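Search this site Search Go

Plalledeck: progress report to the Stelance program

Apr 15, 2021

This report covers the work on the Plalledeck software since the last report in January. The money in this period was used for the perception module and for the logging tool. The planner was changed only a little.

Summary for readers with little time

The wrist camera can now be used to correct the position of the arm before it goes close to a panel. On our test set the seam finder gives a usable line in 87 percent of the views. In January we had no number to report, so please take this as a first value and not as an improvement.

Perception

The task of the module is simple to say. When the arm comes near a flat surface, the software has to find a joint between two panels and give its angle and its offset from the center of the view. The controller then turns the wrist until the joint is vertical in the camera.

The difficulty is that such a surface gives almost nothing to hold on to. There is no texture and no print, and the gray changes slowly from one side to the other. Our old method, which looked for corner points, was not suitable for this. The new one, which we call Seok inside the team, looks for one long dark line and ignores slow changes of brightness. It runs at 10 frames per second on the small computer of the arm, together with the controller.

A second problem is small steps in the line. If the joint is not perfectly straight, the fit can jump between the upper part and the lower part, and the wrist starts to shake. We now fit both parts separately and compare them. When they agree in angle, the software keeps one common angle and writes the step to the log.

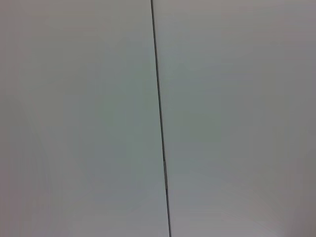

Control

The controller was not stable when new measurements came late. We added a limit on the wrist speed and a rule that old measurements are thrown away. Since this change we had no emergency stop caused by the vision -- but the tests were all at low speed, and we do not want to promise more than this.

Logging tool (Herkerness)

Herkerness now saves the camera view, the found line and the joint angles with the same clock. A run can be played again on a desk computer without the arm. This was planned for later, but we needed it ourselves and did it first.

Open points

- Very bright light near the lower border of the view still makes the line weak.
- The distance to the surface is not measured, only assumed. We need 8 more days for this.
- The user manual is behind the code.

Next period

We will repeat the tests at normal speed, with 30 runs for each panel type, and send the table with the results. No change of the budget is requested.

Comments

mkt_arm: Is the separate fit of both parts slower? We had to drop something similar for this reason.

Plalledeck team: A little slower, yes. The 10 frames per second are with the separate fit switched on.

gantry55: Please put the log format in the manual first, before the rest.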